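Flenell Motion
@flenellmotion
16 February 2023

1/ Spent the winter on a planner that opens kitchen appliances in simulation. A thread for anyone who thinks a door is one degree of freedom and therefore easy.

2/ The setup: a simulated kitchen, one arm, and a stack we call Juldale. Juldale takes a goal like "fridge, open" and turns it into a base pose, a grasp, and a path. Underneath sits Vindosmont, our collision checker, which has never approved of anything.

3/ In November the plan was to treat every door as a hinge plus a handle. Fit an arc, follow the arc, go home early. The arc part worked great. The arm part kept running its elbow into the thing it was opening.

4/ Turns out the swept volume of a door includes the place you were standing. So now we sample the base pose against the door fully open, and only then look for a grasp. This threw out most of our favorite base poses. I miss them.

5/ Two appliances, same planner:

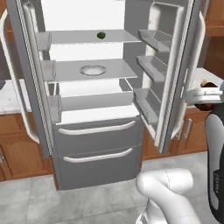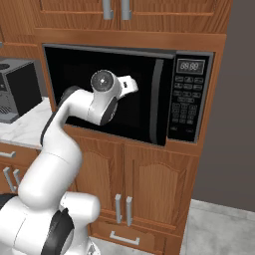

6/ What the fridge taught us

French doors are two hinge problems that share a seam. Plan them separately and each one assumes the other is a wall. We now plan them as a pair and let the search pick the order. It picks the order I would have picked last, and it's faster. Fine.

Also: a long vertical handle gives you far too many valid grasps. The sampler would happily spend its whole budget admiring them. We capped it at 64 candidates and the success rate didn't budge, which says something about the other candidates.

7/ What the microwave taught us

Reaching into a box is where inverse kinematics goes to sulk. The hand fits, the wrist fits, and the forearm would like a word. Sampling from the inside out helped: pick the deepest hand pose first, then walk backward to free space and see if the arm agrees.

The clock says 88:88. I have a ticket open for that. It's the lowest priority ticket we own and the only one anyone ever asks me about.

8/ On collision margins: we had 3 cm everywhere because somebody typed 3 once. That's plenty of caution for open floor and a flat refusal inside a cavity. Margins are now per link and shrink near the goal. Vindosmont filed its objections in the log, at warning level, every single tick.

9/ On contact: a kinematic plan has no opinion about force. We wrapped the door path in an impedance controller, soft along the radius and stiff along the tangent. Before that, a hinge estimate that was off by 2 cm made the gripper fight the handle and the physics engine settle it by launching the door.

10/ Tooling, the part no one retweets. There's a little viewer called Price that shows what each rejected plan would have cost, colored by which check killed it. It took an afternoon to write and has found more bugs than the test suite. The test suite has been told.

11/ Still broken: replanning while holding a handle. If the base moves, the grasp is still valid on paper and the wrist is somewhere near its limit. Current behavior is to let go and start over, same as me with most things.

12/ Next up is drawers. They're straight lines. I'm told they're easy.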